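Small side table wobbles on an old floor -- shim the legs or trim them?
Asked by Sorcha Daly in Potside, 17 May 2025

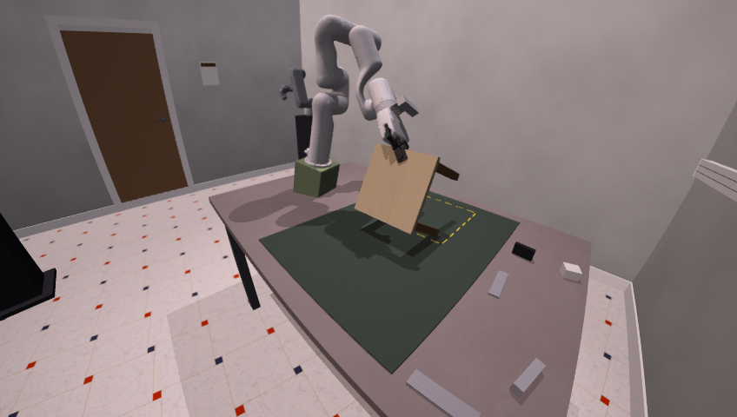
The question

Hello all, and thank you in advance, you were so kind about my gutters in January! We moved into my aunt's old place on Grirnunbridge Road and the living room floor slopes in a way I find charming until I set down a cup of tea. My little side table (light wood top, dark brown legs) rocks every time the dog walks by. My brother-in-law wants to saw a bit off the long leg. I'm nervous, as I like to move my furniture around whenever the mood takes me. What would you do?

Answers

2 answers, best first

gardengate16
Oh, please don't let him near it with a saw just yet! First set the table on something you know is level, like a kitchen counter. If it sits still there, the legs are fine and it's the floor that's off, and trimming will only make it rock somewhere else. I did exactly that to my mother's plant stand and still feel bad about it. What I use now are screw-in leveling feet -- you turn each one until the rocking stops, and when you move the table you just turn them again. Drill a small pilot hole first so you don't split the leg. Sandhu Hardware had them loose in a drawer last time I went, and the man there is very patient.
11 people found this helpful

Civaseo
felt pads. stick two on the short leg. done

Sorcha Daly replied
It's perfectly steady on the counter, so the saw has gone back to the garage. Off to find some feet!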